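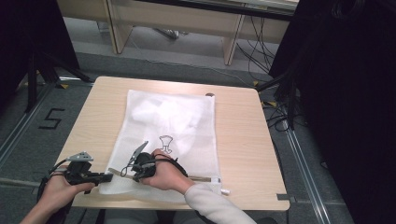

A wool sweater can be washed at home in a machine if the water stays cool and the drum turns slowly. The trouble comes from three things together: heat, rubbing and soap that is too strong. Remove the rubbing and you have solved most of it. A mesh laundry bag with a zipper along one edge does that job for very little money, and the same bag will do for tights and bras the rest of the week.

5 min read

How to Wash Wool Sweaters at Home
By Aisyah Chong

I have washed my family's knitwear this way for nine winters. Before that I sent everything to the cleaner, and one January the bill passed what I had paid for two of the sweaters. These steps are for plain wool, lambswool and merino. If the care label says dry clean only, follow the label.

Before you start

Check each sweater for loose threads, small holes and stains. A hole the size of a pea can be the size of a quarter after one wash, so mend it first. Dab stains with a little wool soap and cool water and leave them for ten minutes. Don't scrub. Empty the pockets on cardigans and do up the buttons.

Turn the sweater inside out. Fold the arms in over the front, fold the body once, and put it in the bag. One sweater per bag. A bag that is stuffed tight won't let the water through and the middle comes out soapy.

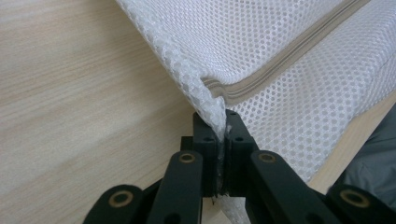
Can I wash two colors together?
Wash dark and light wool separately the first three times. After that, most sweaters have given up their loose dye and can share a load.

The wash

Use the wool or hand wash cycle. On my old Vindedden machine it is the last stop on the dial, and on others it may be marked with a basin and a hand. Set the water to cold, or to the lowest warm setting if the sweater is dirty. Set the spin to low.

Use a liquid soap made for wool. Regular detergent often has enzymes meant for food stains, and these can weaken wool fibers. One capful is enough for two sweaters. Skip fabric softener. Woo-jin Cho at the yarn shop told me to add two spoons of white vinegar to the rinse, and I do it when a sweater feels stiff. 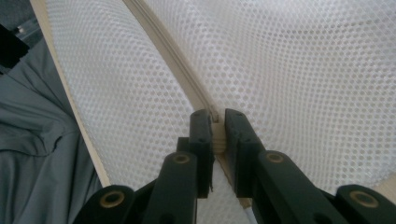 Take the sweater out as soon as the cycle ends. If it sits in the drum for an hour, it picks up creases that are hard to get out later. Lift it with both hands from underneath. Wet wool is heavy, and if you pull it up by the shoulders they will stretch.

Drying

Lay a dry bath towel on the floor. Put the sweater on it, roll the two up together, and press along the roll with your palms. Unroll, move the sweater to a second towel, and shape it. Measure across the chest and down the sleeves before the first wash, write the numbers down, and match them here.
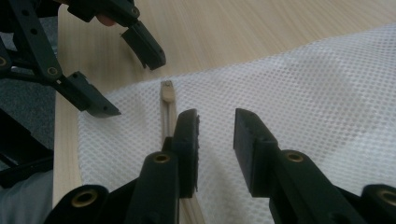 Leave it flat, away from radiators and direct sun. A thin merino takes a day. A thick cardigan can take three, and should be turned over each morning. Keep it out of the dryer, even on the air setting.

Fold it once it is dry all the way through, cuffs and hem included. Those are the last parts to dry.

Contact | © 2022 Aisyah Chong | Back to top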